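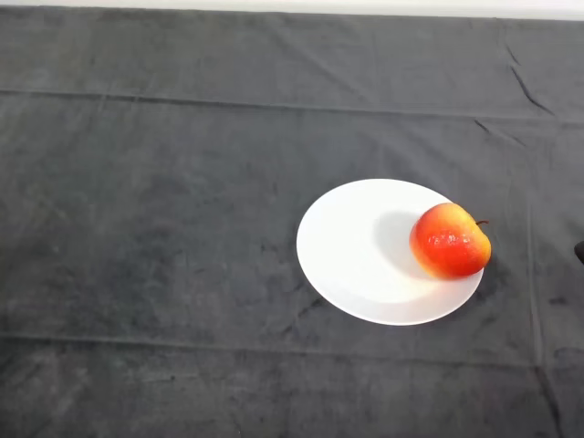
把持計画の学習で今期いちばん大きく変わったのは、失敗の扱い方です。前期までは、物体の中心を推定し、そこへまっすぐ手先を下ろす方策を基準にしていました。これは物体が周囲から離れて置かれている限りよく働きますが、リンゴが皿の右の縁ぎりぎりに寄っているような配置になると、指の一本をどこに通すかという別の問題が出てきます。縁の外側から差し込むのか、皿の内側で完結させるのか。白い皿の面に落ちる灰色の影も、輪郭の推定を内側へ引っ張る要因になります。私たちはこの種の配置を「縁寄り配置」と呼び、今期の評価の中心に据えました。

読了時間:約6分

Penilow 進捗報告(11月期)
提出先:Illholm 研究助成担当 御中

1. 今期のねらい

本課題の目標は、食卓上の小物を対象に、接触の失敗を早い段階で予測し、動作の途中で計画を組み直せる方策をつくることです。申請時の計画では、今期は予測器の学習と実機での一次評価までを予定していました。どちらも終わり、次期に予定していた比較実験の一部にも手をつけることができました。チームとしてはかなり手応えを感じています!

2. データ

収集した試行は合計で3137件です。すべて遠隔操作によるもので、成功した試行も失敗した試行も区別なく残しました。前期の中間報告では、失敗試行は学習から除く方針と書きましたが、この点は撤回します。除いて学習したモデルは、失敗の直前の様子を一度も見ないまま実機に載ることになり、指が縁に触れてもそのまま押し込む動作が目立ちました。失敗を戻して学習し直したところ、触れた瞬間に少し持ち上げて角度を変える動きが現れました。こちらから教えた動きではなく、操作者が無意識にやっていた修正を拾ったものと見ています。初めて画面で確認したときは、同じ試行を何度も再生してしまいました。

ラベル付けは、接触の開始、滑りの開始、離脱の時点を人手で入れています。滑りの開始は人によって判断が揺れるため、二人が独立に付け、ずれが大きいものは三人目が見直しました。作業手順書は改訂版を共有フォルダに置いてあります。旧版には離脱の定義が二か所に書かれていて、互いに食い違っていました。ご覧になる場合は改訂版をお使いください。

3. 手法

予測器は、手先のカメラ画像と指の開き幅、手首の力覚の時系列を入力とし、これから先の短い区間で滑りが起きる確率を出力します。社内では Rumitz と呼んでいます。構造そのものは小さく、特別な工夫はありません。効いたのは、学習時の問いの立て方でした。

最初の版では「この把持は最終的に成功するか」を予測させていました。ところがこの問いだと、画像の見た目だけで答えが決まりがちになり、実際に触れてからの情報がほとんど使われません。そこで予測の対象を「直後に滑るか」に絞り、力覚の変化に注目せざるを得ない形にしました。確率がしきい値を超えると、計画側は現在の軌道を捨て、接近方向の候補を作り直します。

接近方向の候補は、皿の面に対する角度と、縁をまたぐかどうかの組み合わせで生成します。縁をまたぐ候補は当初、衝突判定でほぼすべて棄却されていました。判定に使う皿の形状が実物より厚く見積もられていたためで、形状モデルを測り直して解消しました。地味な修正ですが、今期の改善のうちかなりの部分はここから来ています。

4. 結果

実機評価は最大280回の試行を一区切りとし、縁寄り配置と中央配置を混ぜて行いました。中央配置では、基準方策との差はほとんどありません。もともと取れていたものが、同じように取れているという結果です。

差が出たのは縁寄り配置です。基準方策が38回取り落とした条件一式を、Rumitz を組み込んだ方策で同じ順にやり直したところ、取り落としは3回でした。残った失敗はどれも、把持の直前に物体が皿の上で転がったもので、予測は間に合っていたものの、作り直した軌道に移るまでの遅れが響いています。つまり次に手を入れる場所がはっきりしました。

思わぬ収穫もありました。布の折り目に皿がかかってわずかに傾く条件でも、方策は再学習なしで対応できました。傾きを表す入力は与えていませんので、力覚から間接的に補っていると考えていますが、検証はまだです。次期に折り目の位置を変えた条件を用意し、きちんと切り分けます。

5. 課題

・軌道の切り替えにかかる遅れ。計算自体よりも、通信の待ちが大きいようです。Brinkmann 側の制御装置の更新と合わせて調べます。
・光沢のある物体で、ハイライトの位置によって輪郭推定が揺れる件。照明の向きを変えたデータを追加します。
・皿以外の器への拡張。深い椀では縁をまたぐ候補の作り方を見直す必要があり、今の方法をそのまま使えるとは考えていません。

6. 次期の予定と予算

前半で切り替えの遅れを片付け、後半で椀と浅い籠に対象を広げます。比較実験では、力覚を使わない版を必ず並べます。力覚がどれだけ効いているかを、ここで数字としてお見せしたいと思っています。

予算は計画の範囲内で、費目間の変更のお願いはありません。指先の交換部品の消耗が想定より早いものの、消耗品費の中で吸収できます。次回のご訪問の際は、ぜひ実機で縁寄り配置をご覧ください。縁に触れてから手首がすっと逃げる動きは、グラフで見るよりずっと面白いです。

コメント

・「直後に滑るか」に問いを絞ったところ、とても納得しました。しきい値は物体ごとに変えていますか。

・全条件共通です。物体ごとの調整も試しましたが、差が小さかったので共通のままにしています。(報告者)

・3節の皿の厚みの件、うちの班でも同じ形状モデルを使っています。測り直した版をいただけると助かります。

・共有フォルダの「形状」に入れました。椀はまだ旧版のままです。(報告者)

当サイトでは、表示の改善のためにクッキーを使用しています。閲覧を続けると、使用に同意したものとみなされます。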